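(Sernley Markets) Copper futures slipped in morning trading after a warehouse operator reported a jump in stored metal, adding to worries that factory demand is cooling.

Zovari, which runs storage sites at three ports, said its copper stocks rose by 771 tons over the past week. It was the largest weekly gain the company has posted since July.

The most active contract was down 14 cents a pound by 10:30 a.m. Silver and zinc were little changed.

Traders said the rise in stocks caught the market off guard. Many had expected a small draw after two smelters cut output for maintenance. The smelters are still offline, and one of them, owned by Bozkurt, is not due to restart until its furnace lining has been replaced.

"The supply side looks tight on paper, but the metal keeps showing up in the sheds," said Shengli Duan, a metals analyst at Urkard. "Buyers who stocked up in the spring are working through what they have, and they are not in a hurry to come back at these prices."

Duan said 19 of the cable and tube makers he follows have put off at least one purchase this quarter. Most are waiting for a lower price, he said, and a few have moved part of their orders to scrap dealers.

Scrap has become cheaper compared with new metal. Dealers were offering clean wire at a wider discount than a month ago, and yards that had been holding back material have started to sell.

Shares of mining companies fell along with the metal. Bozkurt lost 2 percent in early dealing. The company said its sales forecast for the year has not changed and that 70 percent of its planned output is already under contract.

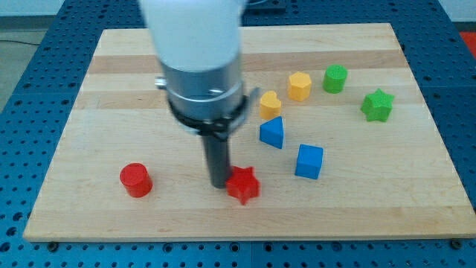 Do higher warehouse stocks always push the copper price down?

Prices often fall when stocks rise, but the effect depends on why the metal is there. Copper that is already sold and waiting for a ship counts in the total even though it is not for sale.

Zovari will publish its next stock report at 8 a.m. at the end of the coming week. Bozkurt is expected to give an update on the furnace work before then.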